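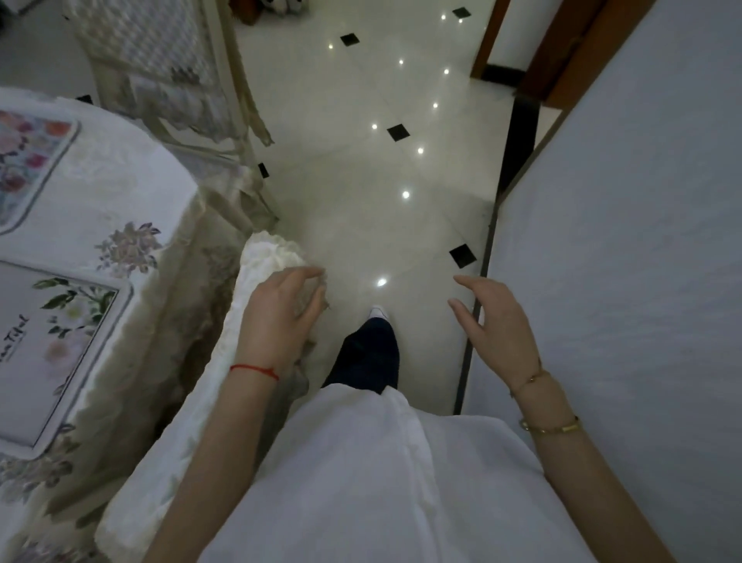 Omum is a head-worn recording kit and data service for training household robots. It is sold and rented by Kavanagh, an automation supplier based in Grasteditz, and is used to collect first-person video of people doing ordinary jobs at home. The recordings are passed to robot developers, who use them to teach machines how rooms are laid out and how hands move among the things in them. The camera sits at the brow and points down and forward, so that a person walking along a hallway is recorded with both hands in view, together with the floor ahead and any furniture within reach. Glossy floors are a known difficulty for the kit's position tracking. On polished white tiles the reflections of ceiling lamps show as bright points that shift as the wearer moves, and tracking in such places leans more on fixed marks such as small black tile inserts, a dark baseboard or the foot of a door frame. The name Omum covers both the headset and the service that goes with it. The processing software is called Stidarano and can be licensed separately.

Background

Kavanagh began as a maker of guarding and sensor mounts for packing lines. Its move into home robotics came through Cathal Daly, an engineer at the company, who had been building test rigs for a mobile arm and wanted examples of people handling household goods. His first rig was a cycling helmet with a camera on a bracket. It was heavy at the front, and wearers tended to hold their heads up to balance it, which put their hands out of the picture.

Daly and the product designer Orla Heffernan replaced the helmet with a padded band and moved the battery to the back. The lens was tilted further down at the same time. Heffernan's later versions removed the chin strap, which had been picking up on the microphone whenever the wearer spoke. The band was offered to a small group of customers in February, at first as a rental only. Outright sale followed after customers asked to keep units for longer projects.

Design

The headset consists of a camera module, a motion sensor, a rear battery pack and a fabric-covered band with a ratchet dial. The camera module can be set to one of three angles. The middle angle is meant for walking and standing work, the lowest for table and counter work, and the highest for reaching into cupboards. A small light on the left side shows that recording is on. It can't be turned off in the settings.

The battery lasts for a little over two hours of recording and can be changed without stopping a session, provided the swap is made within a few seconds. Clips are kept on a removable card. There is no live streaming. Kavanagh left it out on the grounds that most homes used for recording don't have even coverage from room to room, and that dropped sections caused more trouble than copying cards at the end of the day.

Nothing is worn on the hands. Some competing kits use gloves or wrist sensors, which give better finger positions but change how people touch soft or delicate items. Omum works out hand positions from the video. Sleeves, rings, bracelets and bangles may be left on, and the user manual asks wearers not to take off jewelry they would normally wear. The reasoning given is that a hand model trained only on bare wrists does poorly when it meets a wrist with a string or chain on it.

Each kit comes in a hard case with two bands, two batteries, a charger, a card reader, a floor calibration sheet and a printed book of task cards. A larger case holding four headsets is sold to organizations.

Recording sessions

A session starts with calibration. The wearer puts the sheet on the floor, stands at one end of it, looks down and then turns in a slow circle. The sheet is picked up before work begins. On carpet and matte flooring this is done once per session. On shiny flooring the manual asks for it to be repeated in each room.

The wearer then follows a task card. Cards are short and leave the method open. A typical card might read "Walk to the table and straighten the cloth" or "Close every door you pass." Cards don't say which hand to use or how fast to go. Walking sections between tasks are kept, and make up a large part of most sessions, as movement through narrow spaces is one of the things developers ask for. Halls are often recorded in both directions.

Clips in which one hand does something and the other hovers free are tagged as single-hand contact. The tag matters to developers working on two-armed machines, which have to learn what to do with an arm that has no job at that moment. Contact with cloth edges and trim is given its own tag, and the moment at which a finger first touches a soft edge is marked as uncertain unless the material is seen to move.

Kavanagh limits a session to 50 minutes of recording. The limit was set by Gráinne Ní Mhurchú, who runs the service side, after wearers on longer sessions reported sore necks. Several customers have asked for it to be raised. It applies only to work booked through the service, and buyers of the kit can set their own rules.

Stidarano

Stidarano is the software that turns card contents into labeled clips. It was written mainly by Sreekumar Raju and runs on a desktop computer without a network connection. It does four jobs in order: it blurs faces and readable documents, estimates the path of the head, marks the hands, and cuts the recording into clips by task.

Path estimation is the part that has changed most. Early releases treated bright lamp reflections on a floor as if they were fixed points. A wearer walking along a tiled hall would come out several steps short, and now and then the software placed the floor well below its real height. Raju's fix compares each bright point with the tile joints near it and throws out any point that slides across them. Repeating tile patterns remain a problem. Where dark inserts are evenly spaced, the software can mistake one for the next, and the path jumps by the distance between them. Release notes advise looking up at a doorway or a piece of furniture now and then to give it something else to hold on to.

Printed pictures and lettering on fabric are another source of error. A floral panel on a tablecloth may be read as a separate flat object lying on top of the cloth, and script lettering is sometimes blurred as though it were a letter or a bill. Users can correct both by hand. Corrections are saved for the site, so that a second session at the same table should need fewer of them.

Data service

Customers who don't want to record for themselves can order finished clips. Kavanagh recruits wearers, sends out kits and returns labeled clips with a site summary. The smallest order is 1000 clips. The general home library held 3919 clips when it was opened to subscribers, taken from kitchens, halls, dining rooms and laundry areas. Bathrooms and children's bedrooms are excluded.

Wearers record in their own homes or in homes where the occupier has signed a consent form. Other people in the house must be told before recording begins. A wearer can delete any clip before handing over the card and doesn't have to say why. After handover, a request to remove material has to reach the company by the Thursday of the following week. Ní Mhurchú has described this cutoff as a matter of scheduling, and removals requested later are handled where the clips have not yet been delivered.

Payment is by the accepted minute. Wearers are not paid for footage lost to a full card or a badly set lens, a rule that has drawn complaints. Kavanagh later added a setup fee that is paid whatever the result.

Use and reception

The kit's main users are small robotics firms and teaching labs. Reviewers have generally liked the fit of the band and the plain task cards, and have been less pleased with the price of spare batteries. Aidan Fitzgerald, who tested the kit over several weeks for a trade newsletter, wrote that it was "the first one I forgot I was wearing, which I paid for when I walked under a shelf." He found hand marking reliable in good light and weak against white backgrounds. A pale sleeve in front of a pale wall or floor was the worst case in his trials – the software lost the forearm and kept only the hand.

Fitzgerald also questioned the value of footage taken from a walking person's height for machines that are much shorter. Kavanagh's reply was that Stidarano can re-project clips to a lower viewpoint, though the results have gaps wherever a table or chair hid the floor from the wearer. The company doesn't recommend re-projected clips for training grasping.

A second point raised in reviews concerns variety. Homes in the general library are mostly tidy, and decorated chairs, draped covers and long table linens were added only after a customer reported that its machine would not go near a chair with fabric hanging to the floor. A supplementary set covering slipcovers, tablecloths and trims is sold separately.

Limitations

The manual lists stairs, mirrors and open flames as unsuitable for recording. Stairs are excluded for safety, the downward view of the wearer's own feet being partly blocked by the band. Mirrors confuse the face blurring, which may miss a reflected face at an angle. Work in very bright doorways can wash out nearby detail for a second or two while exposure settles.

The lens doesn't cover the full reach of both arms. A hand held out wide to the side leaves the view, and Stidarano marks it as absent without guessing its position. An optional wide lens corrects this at the cost of sharpness near the fingertips. It isn't compatible with the older bands.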